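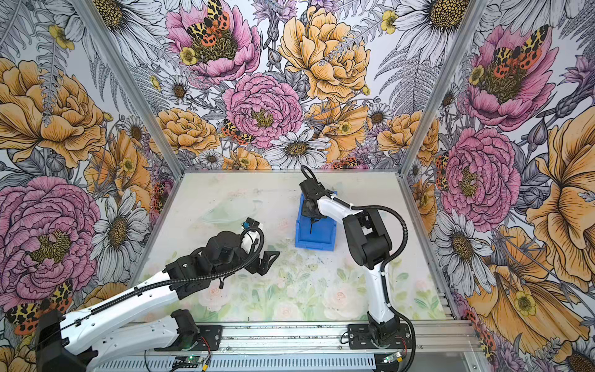 Workcell Notes: Bin Tasks With Two Arms

Last updated: 11/11/23

Home | News | Projects | Data Releases | Contact

Collection for the Majimbun set moved to two-arm bin tasks this month. The goal is a body of examples in which one gripper works inside a small open container and the other stays close enough to help. Earlier sets had the arms take turns on a bare surface, and a policy trained on them tends to stall as soon as a part sits below the rim of something.

The target is 500 accepted episodes. An episode starts with both arms in their ready poses and ends when the operator presses the stop pedal. Anything longer than 15 seconds without a change in the state of the task is rejected at review. Short pauses are kept. Operators do pause, and the model should see what that looks like in the joint record.

Reach into the bin

The blue bin has ribbed, slightly flared sides and an open top. The flare gives a little room for approach, but the gripper still has to come down close to vertical once a finger is below the rim. Operators are asked to lower first and close second. Doing both at once produces demonstrations that look fine on replay and train badly, as the policy learns to start closing too high and catches the rim.

The bin is placed near the middle of the table at the start of each run and is moved by hand between episodes. It should not go back to the same spot twice in a row. Rotation counts as a move. If the bin is bumped during an episode and the task can still be finished, keep going and finish it. These recoveries are among the most useful examples in the set, and there are too few of them so far.

Role of the second arm

While the right arm is in the bin, the left arm holds above the table with its fingers pointing in. It is not parked. Its joint positions are logged for the whole episode, so drift in the idle arm goes straight into the training data. Juwita Krishnan found this in the first batch: the left wrist sagged a small amount through each episode, and the trained policy copied the sag. The hold gain has been raised and the affected episodes have been pulled.

The wrist camera on the left arm is worth a check before each session. Its short cable curls around the module, and a loop that works its way in front of the lens will spoil a whole session before review catches it. The same goes for the cable sleeves. The one on the right arm runs out in a wide loop and back down the side, and it needs that slack at full forward bend. Please don't shorten it with extra ties.

Backgrounds

The cell now runs with floral walls and a rose-print tabletop. Plain gray panels gave clean images and a model that failed when a colored poster was hung behind the table. With large peonies and moths on three sides, color alone is a weak cue for where the task is, and the encoder has to find the bin by shape and position as well. The printed tabletop has a second effect, in that clear plastic items are hard to pick out against it. Label those by hand - the automatic mask misses them often.

Panels will be swapped after every block of episodes. Log the panel set in the session header before the first episode. Herman Rahman has added a field for it in Nivirik, and sessions with the field left blank will no longer upload.

Review and storage

Each episode is checked by 2 reviewers, who mark it accept, reject or recovery. Where they disagree, the episode goes to Gina, the shared review queue, and is settled on Monday. Rejected episodes stay on disk for 7 days and are then deleted. Accepted and recovery episodes are copied to the Mestov server overnight with joint positions, gripper commands and all camera streams on one clock.

Operators who want a slot in the next block should write to Juwita with their preferred hours. New operators need to complete the bin practice run first, and practice episodes are not added to the set.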